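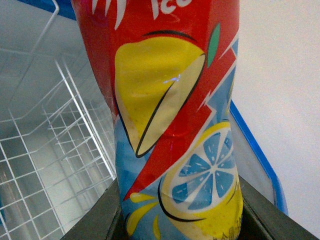 **Figure 3.** Wrist view, freezer task. A drinks bottle with a lemon design on its sleeve, between the two gripper fingers, with the wire rack and blue rim of the freezer behind.

### 4.2 What the freezer demonstrations do and do not contain

The freezer task was added late to the Zullum set, at the suggestion of Celina Jabłońska, and it is the part of the collection we trust least. Operators were asked to move drinks between the chest freezer and a shopping basket by teleoperation. We kept 1,229 episodes out of 2,000 attempted. The remainder were dropped for lost camera streams, operator restarts or a missing end marker. We did not drop episodes for being clumsy, although two of the four operators asked us to.

Earlier work in our group treated the wrist camera as the main source of information for grasping, and the head camera as a kind of backup. We are no longer sure that this holds. At close range the label takes up most of the wrist image, as in Figure 3, and there is little left from which to judge depth or the height of the grasp. A policy trained on such images can score well by learning that a large patch of red and yellow between two grey plates means "close the fingers". That is a fact about one sleeve design. It says very little about bottles.

To test this, Đạt Tiêu retrained the Nolla policy on the same episodes with the wrist images desaturated. Success on the familiar bottle fell sharply, and most of the loss came in the last stage before contact. We take this as a warning about the data, though a modest one, as the policy had been tuned on colour images and we did not repeat the tuning.

The freezer itself raises a second problem. The arm has to come down past a thick rim and into an opening lined with wire, and the operators soon settled on a single line of approach that avoided both.
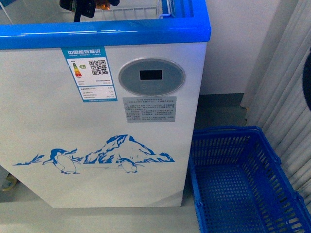 This habit makes the episodes look clean and makes them less useful. When start positions are plotted across all sessions they form one tight cluster, and later instructions to "vary the approach" widened it only slightly. The operators were paid by the session and had no reason to seek out awkward angles. We should have written variation into the protocol from the start – for instance by moving the freezer or the basket between episodes – and we did not.

It is common to report the size of a set of demonstrations as if size were the thing being measured. Our own first report, dated May 8, 2022, did exactly this. We now doubt that the last 700 episodes taught the policy anything the earlier ones had not. A model trained without them performed within the spread of our repeat runs, both at the Mitcombe site and on the Babić arm. It remains possible that the extra episodes help with rare failures, such as a finger catching on the rack, but there were too few of these in testing to say.

The surroundings deserve a word as well. A plain wall is a kind background, and a policy that has seen little else may depend on it in ways that our tests would not show. We tried pasting other backgrounds into the head images during training. The results were mixed, and the pasted edges near the freezer rim were poor enough that we would not rest a claim on them in either direction.

We therefore report the freezer results separately in Table 5 and leave them out of the pooled average. Readers who wish to compare with our December figures should note that those included the freezer task, and that the pooled score was higher for it. Whether a more varied set of the same size would give a policy that copes with an unseen bottle is a question we cannot answer from these recordings. The collection protocol in Appendix B has been revised accordingly, with start positions now assigned before each session and logged alongside the episode.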